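Section 4: Setting out the play kitchen

Okay, the fun part! You've unpacked the Pinik food set and wiped everything down, so let's lay out the table. I like a plain dark top for this (the bright colors really pop), but use what you've got.

1. Clear a patch of table at least 60 cm wide.

2. Put the pan down first, with its handle pointing off to one side. I do the pan before the food every single time, otherwise I end up shuffling peppers around.

3. Pick one vegetable to start cooking. I'm an eggplant person. 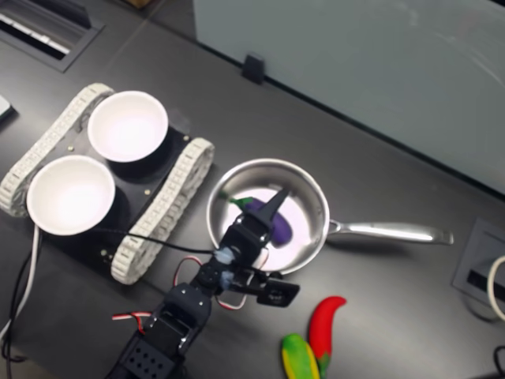
Fig. 7. Eggplant in the frying pan, peppers waiting on the table.

Note: the pans are real stainless steel, so they're heavier than the toy food. Little kids may want two hands.

4. Want to play soup instead? Swap in the saucepan and pile the vegetables next to it. A messy pile is fine, mine always is.

5. Keep the two white bowls together, a bit behind the pan. They're for serving, so leave them empty for now.

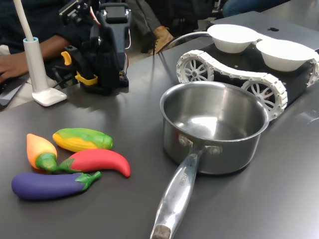 Fig. 8. Soup layout: corn, eggplant, chili and orange pepper beside the saucepan.

Caution: never put the toy food in a pan on a working stove! It's plastic and it will melt.

6. When you're done, everything goes back in the Raklow bin, pans at the bottom. Storage is in Section 5.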